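I finally closed the storage unit in Rorbridge in February. The rent had gone up to 315 a month, and most of what I kept there was paper: old tax folders, manuals, two boxes of maps I had not opened since the move.

I gave myself six evenings. The first went to sorting by year, a mistake, as half the folders had no year on them. After that I sorted by whether I would ever ask for the thing again — much faster. By the third evening I was down to 16 folders and a bag of cables.

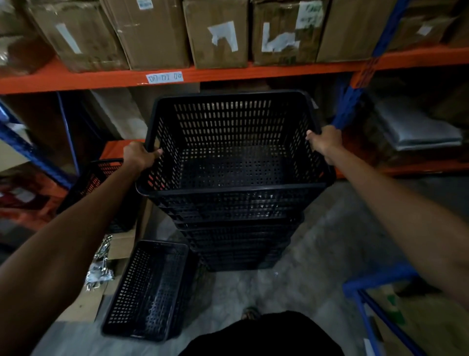

Leonidas Petridis wrote to me after my last post that I should scan everything before I threw it out, and that he still regrets a warranty he shredded. I scanned the deeds and the medical letters and left it there. The scanner at the Rorbridge library takes one page at a time and closes at eight.

The maps went to a shop on the Voridard road. They paid 100 for both boxes, less than I had hoped, but they carried them in from the car. I kept one sheet, the coast near Bassi, with my father's pencil marks on it. It needs a frame.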